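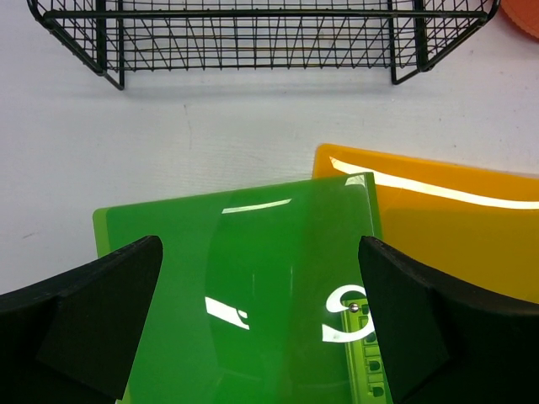
black wire basket

Wavura Boards > Movies & TV > Remakes and Reboots

Thread: Sturidholm remake moved to streaming??

mugofan65
So the Sturidholm remake isn't getting a theater run anymore. It goes straight to Wekik in January. I'm kind of crushed! I grew up on the original (my sister and I wore out the tape, we could do the whole ferry argument by heart) and I was really looking forward to seeing it big, with a crowd, with overpriced popcorn. Is anybody else bummed or is it just me?

tallgrass_annie
Not just you. The lighthouse part at the end needs a huge screen. I watched the original on my phone once on a bus and it was like looking at it through a mail slot.

deadpan_dory
I'll be the grump. Who asked for a remake? The first one holds up fine. The kids were funny, the dad was a mess, the goat was great. Leave it alone.

mugofan65
But the goat is back, dory! It's in the trailer for up to 2 seconds!

deadpan_dory
It's a computer goat. Look at its legs when it comes down the stairs.

rerun_rabbit
I paused it a bunch of times and I think it's a real goat on the stairs and a fake one on the boat. Anyway I'm fine with streaming. Four people in my house, tickets plus parking plus snacks, I'd be out 65 bucks before the previews start. At home I can stop it when the little one has to pee.

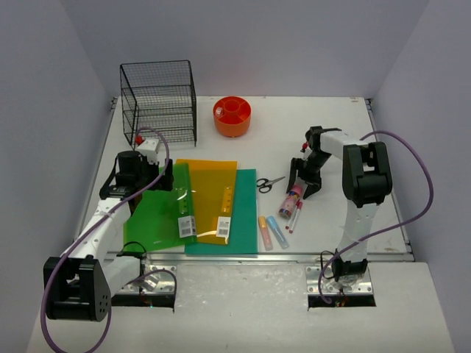

green folder and orange organizer

tallgrass_annie
Okay but that's what bugs me, rabbit. You pause it, somebody checks their phone, somebody starts the dishwasher, and you never really watch the thing. My theater here has maybe three family movies all year and this was going to be one of them.

rerun_rabbit
Fair. My theater also has sticky seats and a guy who talks, so I guess we live in different worlds.

porchlight_99
Can we talk about the casting? I'm not sold on the new dad. He's very handsome and that's the problem. The old dad looked like he slept in a car. You believed he'd forget his own kids at a ferry dock.

mugofan65
Oh I love the new dad! He did that baking comedy a while back, the one with the flooded kitchen, and he was so goofy in it. Give him a chance, he can do rumpled.

porchlight_99
He can do movie rumpled. One curl falls on his forehead.

deadpan_dory
Porchlight gets it.

couch_captain
Coming in from the poll thread. For what it's worth the vote over there is at 1,531 for "I'll watch it" and 559 for "no thanks," so the grumps are losing, dory.

deadpan_dory
A poll on a remakes board, wow, I wonder who voted.

couch_captain
You did. Your name's on the list. You picked "I'll watch it."

deadpan_dory
I said I'd watch it. I didn't say I'd like it.

tallgrass_annie
LOL

newtothis_jen
Hi, dumb question, do I need to see the original first? My kids have never heard of it. They're six and nine.

mugofan65
Not dumb at all! I'd say yes, watch it first, but skip past the funeral dream if the six year old scares easy. It comes right after the dad finds the suitcase and it's over pretty fast.

rerun_rabbit
I'd go the other way. Show them the new one first. If they see the old one first they'll complain the whole time that the songs are different.

newtothis_jen
Wait, there are songs?

porchlight_99
One song. He sings it three times.

mugofan65
It's a good song!

newtothis_jen
Okay, I think we'll try the old one Tuesday and see if they sit still for it. Is it on Wekik too or do I have to rent it?

couch_captain
It was on there last I looked, but under the kids section, and the picture looked kind of stretched. Check the settings on your TV first, mine was set to fill the screen and everybody looked wide.

newtothis_jen
Thanks, I'll look tonight after they're in bed.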